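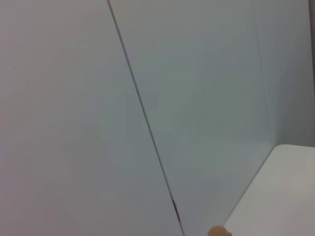 3.2 The enclosure, and what it did to our wrist camera

I should say up front that we built the first version of the cell for the look of it. Ryan Marsden had a stack of gray panels left over from a job in Sosberg, the shared shop had a corner free, and I wanted a backdrop that would stop the tracker from locking onto other people's bicycles. So we put up gray walls, slid a white table in, and bolted down the arm. It took one weekend and I was very pleased with it for two days.

Then we ran the localization routine from Section 2 and it fell over. The routine (which Charoen Sitthichai wrote and I mostly broke) matches small features between neighboring wrist views and works out how far the camera has moved. Over a cluttered bench it finds plenty to hold onto. Pointed at our nice clean walls it found almost nothing, and what it did find was mostly noise in the sensor. Figure 4 is a wrist view of the kind that gave us the most trouble: plain panel on the left, plain panel in the middle, a third gray surface meeting it at an inside corner, and the tabletop coming in at lower right.

Figure 4. Wrist camera view of the enclosure walls and one edge of the white tabletop. The dark diagonal line is a seam between two panels; the short brownish mark low on the seam is discussed below.

My first idea was to tape printed markers all over the walls. Glenys Brunton, who shares the shop and has to look at the thing every day, was not in favor. She asked why we couldn't use the lines that were there already, and that's more or less what we ended up doing. A seam between two flat panels is a lovely straight edge, and the side of the table gives you another one with far better contrast. Neither tells you much about motion along its own length, of course - slide the camera parallel to a line and the line looks the same - but two lines at different angles pin down a good deal between them. In Figure 4 we got unlucky, as the table's left side runs close to parallel with the dark seam. For poses like that one the filter leans on the rounded corner of the tabletop and on the mark in the seam.

That mark deserves a word. It's a small dark patch where the joint either opens up a little or has something sitting in it, and I never settled which from the camera views alone. The line detector kept splitting the seam in two at that spot, and I spent a whole evening trying to tune the split away. Siham Ashour suggested I keep it and treat the break as a point feature, and my pose error along the seam dropped the first time I tried it. I've been a bit smug about that ever since, given that it was her idea.

The faint seam farther right was much less use. The two grays on either side are so close that the detector only picked it up in the brighter part of the wall, and on many runs it missed it entirely. We gave it a low weight and moved on.

For the test itself we logged 1163 wrist views with the line features switched on, using 40 starting poses chosen by hand. Starting poses facing the bench side of the shop were left out, as those never failed in the first place. The old point-only matcher lost track from most of the wall-facing poses. With lines added it recovered in 82 percent of the views where the old one had given up, and the failures that remain are nearly all close-ups with a single panel filling the view. I don't have a fix for those, short of backing the arm off until an edge shows up, and for a home build that's what we do.

If you're putting together something similar, leave your seams visible. Ryan wanted to fill and paint ours, and I'm glad we ran out of filler before he got to it. A matte finish is fine too - we had no trouble with glare under the shop's soft lighting. Section 3.3 goes through the lighting setup and the exposure settings we ended up locking.

Joltmont Shared Workshop Papers | Contact: Aroha Dunstan, editor | © 2021 the authors | Back to top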